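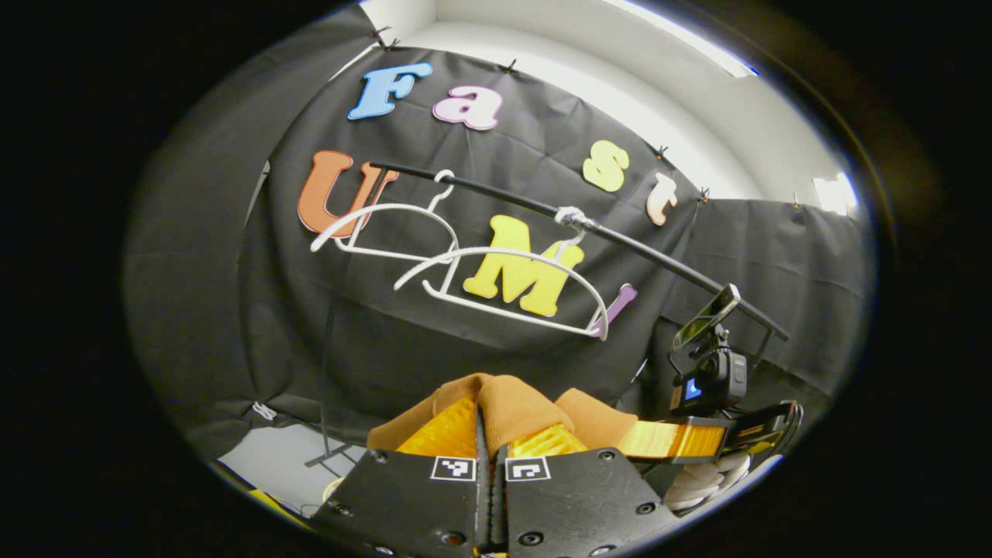
About us

Prerkis gets people to big sporting events and home again. Athletics mostly, plus track cycling, rowing, the odd swimming championship. Started with one coach and a borrowed trailer, now 300 members on the books and a proper office above the Ekisent shop on Nosau Road.

What we do: block tickets, coach seats, a bed if it's an overnighter. Group bookings from schools and clubs welcome, up to 200 per event, more if you ask early. We don't do football. Plenty of others do.

Who we are: Birthe Vestergaard runs bookings and answers most of the emails. Used to row, will tell you about it. Hafþórsson do the coaches and have done from the start, same drivers most trips, so if you've been with us before you'll probaly know the face at the wheel.

Last season 1,449 seats sold over the whole programme. Busiest trip was the indoor athletics weekend, 434 of you, and sorry again to the second coach for the wait at the services.

Membership is yearly. Gets you first pick of tickets, two days before everyone else, and the newsletter, when it gets written. October's was late. It's out now.

Tickets are posted or left at the door in your name. Bring ID. Refunds up to three weeks before travel, after that we'll try and resell your seat but can't promise.

Office open weekday mornings, afternoons if were not away at an event. Email is quicker than phone. Next year's list is nearly done, rowing dates still to be confrimed.

Page updated November 13, 2025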